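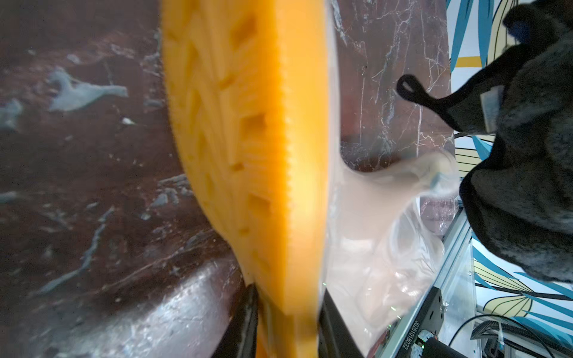 Nolbridge Household Sheet, No. 985

Getting the wellies clean and put away
by Renji Hattori

Every year, usually on the first bright morning when I ought to be doing something else, I pull all the rubber boots out from under the bench in the porch and give them a proper seeing-to. It isn't a hard job and I have grown rather fond of it, but it does go better if you do things in a sensible order, and it has taken me a good many years of doing it in a silly one to find that out.

Start by collecting everything before you run any water. You will want a bucket, a soft brush, an old toothbrush, a cloth, a little washing-up liquid and the garden hose. I keep a toolbox close by as well (there is always a loose hose fitting that wants a nip with the pliers, and I would much sooner have them by me than go dripping through the house to the cupboard).

Take out any insoles and stand them somewhere airy. Then turn each boot upside down and give it a good knock against the step, heel first. You'd be amazed what lives in the toe of a boot over winter! I have had acorns, a clothes peg and, one April, a very offended snail.

Now for the soles, which deserve more patience than people give them. Let any thick mud dry first if you can bear to wait, as it comes away in lumps and leaves you far less to scrub. Work along the grooves with the blunt end of a lolly stick, going with the pattern and not across it, and tip the boot now and again so the bits fall out.
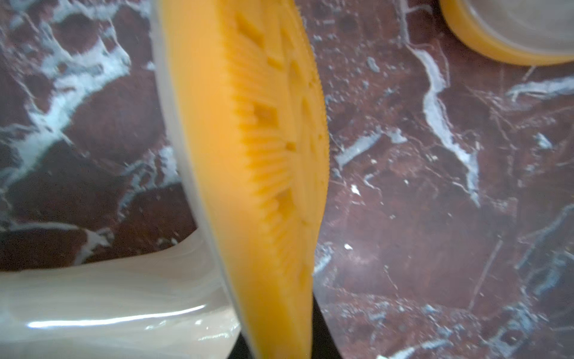 Once the worst is out, go over the same grooves with the toothbrush and some warm soapy water. Fine ribs hold on to grit long after the bigger gaps look clean, so do them twice. Please don't be tempted by a screwdriver or anything else with a sharp corner. I did that to a pair of Motis boots I was very attached to, and the little nick I made by the heel was a long split before the summer was out.

The uppers only need a cloth. I put a small squirt of washing-up liquid into 500 ml of warm water, wipe from the top down, and rinse with the hose turned low. Keep the water out of the inside if you can, though if the lining does smell a bit stale, wipe it round with the same mixture and allow an extra day for drying.
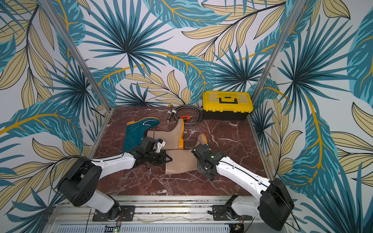 Page 4 of 8

Drying and sorting

Lay the boots on their sides to begin with, so that any water can find its way out, and turn them over at teatime. Crumpled newspaper in the foot helps no end. Keep them well away from radiators and out of strong sun, which makes rubber go chalky and stiff.

While they are lying there, match them up. Pale boots in the same size are dreadful for swapping partners, so I write a small initial inside each shaft with a laundry pen. Odd ones go in a separate heap until the partner turns up.
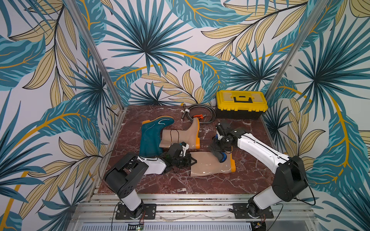

When you come to the hose, drain it before you coil it, walking along its length with one end held up high. Make the loops nice and wide and let it fall the way it wants to, and it will be much kinder to you next time.

Boots can go back under the bench upright, with a roll of card in each shaft to stop it flopping over. Leave the insoles out until the evening before you need them.

Last revised 11th November. The sheet on mending a split seam is No. 8 in the porch and garden set.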